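03/10/2018 – Drivonura hand grippers, trial set

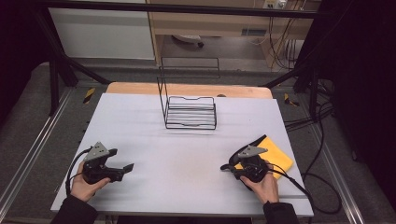

Both grippers in hand at the dish rack, yellow cloth on the right.

Second session with the pair on loan from Drivonura. Loan runs to 26 March, so Thodoris wants a yes or no before then.

Grip is comfortable for short tasks. After 16 runs of cloth over rack my right wrist was sore – Senad Kneževič had the same complaint, left side. Asked Drivonura if a lighter mount plate is on offer. No reply yet.

Cables are the main nuisance. The right one pulls when I reach across to the far side of the rack. Try routing it overhead next time, or ask for the longer lead.

Logging software (Gusura) dropped two runs, both at start-up. Restarted it, fine afterwards. Note the version number before ringing them.

Price for the pair is 1,014 with the mounts, 800 without. We could cut our own plates.

To do: repeat with the rack turned sideways. Senad to try thin cloth, the fingers tend to push it along the table before they close on it.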